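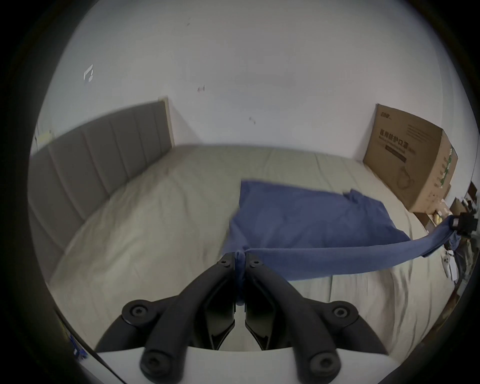
Blue towel on the bed, one corner gathered up.

# Wotevgate pad or Reltano pad for PC, mostly racing and platformers?

**brakelate**

Looking to replace a wired pad that has started drifting on the left stick. I play on a desktop, Windows only, no console. Mostly racing games, plus a few platformers when I have half an hour in the evening.

I have it down to two. The Wotevgate is wired only and has the better D-pad from what I've read. The Reltano does wired and wireless and has longer triggers. Price difference is small enough that I don't care about it.

What I want to know:

- Do the triggers on the Wotevgate have enough travel for throttle control?
- Does the Reltano hold its wireless connection through a desk? My PC sits on the floor.
- Is either one OK for bigger hands?

**mossy_kerb**

Reltano for racing. The Wotevgate triggers are short, so it's hard to hold half throttle for a long corner. You can set a curve in software and it helps a bit, but you can't add travel that isn't there.

Wireless is fine for me with the tower on the floor, dongle in the front port. It was not fine in the back port. I'd get a dropout maybe once a race.

**tinplate77**

I'd say the opposite. I've used the Wotevgate since August and I race with it most nights. Short triggers take some getting used to, and after that I was as quick as I was before. My lap times on the track I run most didn't change.

The D-pad is the reason to buy it. It clicks, and it doesn't give you diagonals when you press straight up. The Reltano D-pad is a mushy disc and I sent mine back because of it.

**mossy_kerb**

Lap times on one track you already know by heart don't say much. Try it in the rain in something with no traction control. I spun constantly.

Agree about the D-pad though.

**brakelate**

I do drive with assists on, to be fair. Traction control low, ABS on. How bad is the Reltano disc in a platformer? I use the stick for some of them anyway.

**oldport**

I have both at home, one for me and one for my son, so I'll answer the original questions.

1. Wotevgate triggers: short. Usable with assists. I set the dead zone at the bottom to 7 percent and left the top alone. Without that the car creeps on the throttle when your finger is only resting there.
2. Reltano wireless: same experience as mossy_kerb, use a front port. If your case has no front ports get a short extension cable and tape the dongle to the underside of the desk.
3. Hands: the Reltano is wider and the grips are longer. I wear XL gloves and my little fingers have nothing to hold on the Wotevgate.

For platformers on the Reltano disc, it's OK if the game only needs left and right. Anything with a down input while moving, you will get wrong sometimes.

**gravelbin**

Has anyone looked at the Vass? It's cheaper than both and has proper long triggers. Bumpers are loud, that's my only complaint. Been using it on an old laptop with no driver install at all.

**tinplate77**

I had a Vass. The right bumper stopped registering after two months. I opened it up and the switch had come away from the board. Soldered it back and it lasted another three weeks.

**gravelbin**

Mine's over a year old with no trouble. Maybe you got a bad one.

**tinplate77**

Maybe. I'm not buying a second to find out.

**halfclutch**

Whichever one you get, update the firmware before you decide you hate it. The Reltano I bought shipped with an old version and the sticks had a huge dead zone, you had to push a good way out before anything moved. After the update it was normal. The updater only works over the cable and it wouldn't see the pad through my USB hub. Plug it straight into the PC.

Also turn off the PC game launcher's own controller support for any game that already handles the pad itself. I had every button press counted twice and spent a whole evening thinking the pad was broken.

**brakelate**

Good to know about the double input, I get that in one game with my current pad and never worked out why.

Battery life on the Reltano?

**halfclutch**

I get some 10 hours with rumble on low. With rumble off I haven't run it flat in one sitting. It takes a while to charge but you can play while it does.

**mossy_kerb**

Close to what I get. Watch the cable that comes with it, it's very short. With a tower on the floor you'll want your own.

**oldport**

One thing I left out. The Wotevgate cable is fixed. If the cable goes, you are opening the shell or buying a new pad. The Reltano one unplugs. With a kid in the house that settled it for me.

**pedalbox_jo**

Everyone is skipping the obvious option. If it's mostly racing, get a used entry level wheel. You can find them for not much more than a new pad, and a worn wheel is still better for throttle than any trigger.

**brakelate**

I don't have the space. The desk is narrow and I use it for work too, so I'd be clamping and unclamping it every day. It has to be a pad.

**pedalbox_jo**

Fair enough. Reltano then.

**curb_rider**

Racing on a pad here for years, now on a Zavusska. It sits between the two you listed: medium triggers, separate D-pad buttons, cable that comes off. No wireless. Sticks are a little stiff for the first week. Might be worth a look if the D-pad matters to you and you don't need wireless.

**tinplate77**

The Zavusska is decent. I tried a friend's. I didn't like the face buttons being so close together, but I could get used to it.

**mossy_kerb**

Is it still being sold? I only see used ones.

**curb_rider**

Bought mine new, but that was a while back. The shop I used has it as out of stock now.

**brakelate**

Couldn't find a new Zavusska either, and I don't want somebody else's worn sticks when drift is why I'm replacing this one.

I ordered the Reltano. The long triggers and the cable that unplugs were what decided it. I'll do the platformers on the stick, and keep the old pad in a drawer for its D-pad.

**tinplate77**

You'll be back for the Wotevgate.

**oldport**

Put the dongle in the front port and do the firmware first. If the triggers feel off, post your settings and I'll compare them with mine.

**brakelate**

Will do, thanks. It should be here next week.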